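Skumo hand gripper - Set-up guide
Section 4: Before you record on foam

Rev. 2020-05-28, I. Niskanen. Replaces the January sheet. Bin the old one.

1. Lay panels flat, edges butted. No overlap.
2. Wipe the surface. Dry cloth, no solvent.
3. Check both fingers. Screws snug, not cranked.
4. Fingers fully open, then close, then open again. Reading should go back to 768. If not, redo Section 3.

CAUTION: Power off before you touch the fingertips. Every time, even for a quick look.
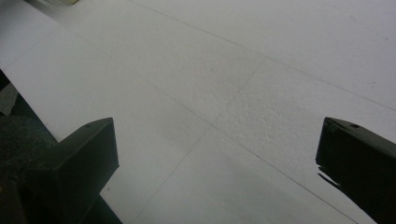 Fingertip wear is the check people skip. Look at both tips from the front and the side, good light. Compare left with right. A jagged bit sticking out at the front edge, like on the right finger over the white foam, gets written up before the run goes on. Don't file it, dont tape it. Log it, tell Saimi Halonen, swap the finger.

5. Start height: clear of the foam, nothing gripped.
6. Stay off the seams for the first pick. Tips can catch.
7. Swap fingers at 2,000 cycles even if they look fine. Log check at 700.

NOTE: Crumbs on the panel count as a fail. Wipe and restart from step 2.

NOTE: One operator per gripper. Hand over only with power off and the log signed by both poeple.

8. Sign the log. Initials and cycle count.

Spare fingers: Bukon cabinet, second shelf. Key from Kanchan Grewal.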